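Food and Everyday Choice
Week 8 handout: Portion size, plate size and what the studies can bear
Module tutor: Melur Liew

Read this before the seminar, along with the Hollgate paper. The slides will only cover the second half.

1. The claim

Most of you will have met the claim already, probably in a magazine or on the back of a cereal box: use a smaller plate and you will eat less. It is usually put down to an optical illusion. A given amount of food looks bigger when there is little rim showing around it, so we serve ourselves less and feel we have had enough.

I would like you to notice how many separate claims are folded into that. One is about what people see. Another is about how much they serve. A third is about how much they eat, and a fourth, seldom tested, is about what they eat for the rest of the day. A study that supports the first is often quoted as if it had shown the fourth.

2. The Hollgate study

Hollgate recruited 76 adults and gave each of them lunch twice, once with a large plate and once with a small one. The headline result was that people served themselves less on the small plate. Fine. But look at the methods section, where we learn that second helpings were allowed and were not weighed. The authors call this "a minor limitation". I would call it the whole question.

Also look at who dropped out. There were 30 people who came to the first lunch and never returned, and the paper gives no breakdown of which plate they had been given first. We are asked to take it on trust that it makes no difference.

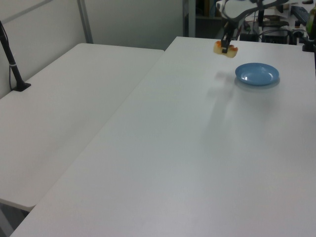 A further problem is the type of food. Hollgate served pasta, which can be heaped, spread or scraped into a corner. Much of what people eat comes in pieces: a sandwich, a slice of cake, a boiled egg. Nobody cuts a boiled egg down to suit the crockery. If the effect depends on food you can spoon out in any amount, then the advice ought to say so, and it never does.

3. The bigger survey

The Bozkurt survey is often brought in at this point to rescue the argument, as it had 1130 replies. Size is not the trouble with it. People were asked to remember what plates they owned and what they had eaten the day before, and both answers were then treated as facts. Try it yourself: what is the width of your dinner plate? Now go home and measure it. Last year Tipene McPhee was out by more than anyone in the room, and he had washed it up that morning.

Even if the answers were right, people who buy small plates may already be people who watch what they eat. The survey cannot separate the two.

4. Calories on the label

Section 4 of the reader gives a meal of 700 calories as "a standard lunch". Standard for whom? No source is given in the reader, and when Consuelo Pacheco tried to trace the figure in September she found three books citing each other. Please don't use it in your essays.

5. For the seminar

Bring a page of notes on the following.

Which of the four claims in section 1 does the Hollgate study test, and which does it only talk about?

How would you weigh second helpings without letting people know you were doing it? Would that be fair to them?

Farah Gunawan's essay from last year (in the folder) defends the small plate advice on the grounds that it is cheap and does no harm. I gave it a good mark and still disagree with it. Find the weakest step.

Reading: Hollgate, all of it, including the appendix. Bozkurt, tables only. The Jomeck chapter is optional and rather long.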